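From: Zyanya Serrano
To: wolldale-shared-rooms
Date: 12/5/25
Subject: Re: The round table (and what lives on it)

Hi all,

Catching up on this thread after two days away from my inbox, and I have opinions, so get a coffee. I've left Reginald's message in, minus the part about the parking.

Reginald Benavides wrote:

> Folks, I'd like to settle the round table question before the
> holidays. As I see it we can (a) keep it where it is and agree
> it gets cleared every evening, (b) push it up to the windows and
> put a plant on it, or (c) let Lomley have it back for their
> reading corner, which they have asked about twice. I don't use
> it much myself. It seems to collect stuff. I had to move a book
> and a pile of napkins yesterday just to put my lunch down, and
> then I ate at my desk anyway.
>
> Also, does anybody own the red book? It has been there since
> before Thanksgiving.
>
> Reginald

OK so first, please, please not (c). I know it collects stuff. Every flat surface in that room collects stuff, it's only that the desks belong to somebody and so we're too polite to mention it. The round table is the one place I can sit across from another person without a monitor between us, and I like it a lot more than I would like a reading corner on a different floor. Lomley has those two big armchairs already!

Second, I'm not sold on (b) either. I tried it in my head with the chairs and I think whoever sits by the window ends up with the table at their elbow all day and can't roll back. Gervásio is in that spot most mornings and he's too nice to complain, so I'm complaining for him. (Gervásio, tell me if I've got this wrong. You did say you wanted more light on your plants, but I think you meant the ones at home.)

So I'm voting for (a), with some changes, because "cleared every evening" is a rule we have already had and we all know how that went.
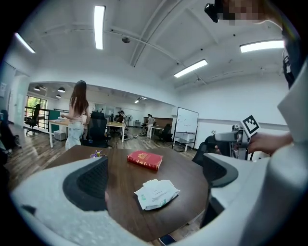
Zyanya Serrano
Room coordinator, Wolldale shared rooms

The kind of clutter I mean is small: a book, some crumpled white paper, a little purple and yellow thing that might be a toy or might be a wrapper, I can't tell. None of it is a big deal and it would take up to 30 seconds to deal with. The trouble is that each thing looks like it might be important to someone, so it gets pushed over to make space and then it gets pushed back. I've done it myself. I once moved the same envelope every day for a week and when I finally opened it there was a takeout menu inside.

What I'd like to do is put a tray on the little shelf by the door. Anything left on the table at the end of the day goes in the tray. Whoever leaves last does it, no detective work, no emails asking whose it is. When the tray is full I'll go through it, keep whatever looks like it has a owner and toss the rest. Paper napkins get tossed right away, used or not, I'm sorry. I know Khairul saves the unused ones and I respect that, but please keep them in your drawer.

Books are a separate thing. I would love for us to have a few books around, I just want them to be there on purpose. The red hardcover with the gold emblem is a handsome thing and it looks good on that dark wood, I'll give it that, but if it's yours please write your name inside or take it home. If no one claims it by the time we close for the holidays I'm going to put it on my own shelf and read it, so consider that a threat.

Third, the finish. This is my real reason for writing and I buried it, sorry. The table is dark brown and it shows everything: rings, crumbs, that greasy haze you get when the light comes in low. Everaldo and I wiped it down last month with the Sunitz wood soap, the one in the squeeze bottle, and it came up really nicely. The trick is a cloth that's barely damp, go with the grain, and then dry it right away with a second cloth. Please don't use the spray from the kitchen. It's meant for the counters and it left a dull patch that took Everaldo most of a lunch hour to buff out. I'll leave the soap and two cloths in the cupboard under the sink, in the blue bin, and if you finish the bottle just tell me and I'll get another one.

And coasters! I asked Lindemann (the furniture place on the corner, not the dentist) what they'd charge for a set of cork ones and they said they'd throw in a set free if we ever get around to ordering the new desk lamps. So that's one more nudge for whoever has the lamp list. I think it's Khairul. Is it Khairul?

Fourth and last, since Reginald brought up chairs in the part I cut: I agree we shouldn't buy more. There are black office chairs all over that room and whenever one's free you can roll it up to the table and then roll it back to the desk it came from. The rolling back is the bit that falls apart. I found "my" chair beside the whiteboard the other morning with the seat cranked down so low I felt like I was in kindergarten. If you change the height, change it back, or at least leave it somewhere in the middle.

Speaking of the whiteboard, it has old writing on it that's gone faint and doesn't want to come off with the dry eraser. I'd like to give it a proper scrub but I don't want to wipe out someone's notes. If they're yours, copy them down by the end of next week, please, and then I'm going at it.

So, to sum up my votes for Reginald: keep the table, leave it in the middle where people can get around it, tray by the door, soap under the sink. I'll buy the tray. If you hate any of that, reply to the list and not just to me, because last time I got 53 private emails about a microwave and I'm still not over it.

Zyanya

P.S. Everaldo, I still have your good scissors. They're in my top drawer, help yourself.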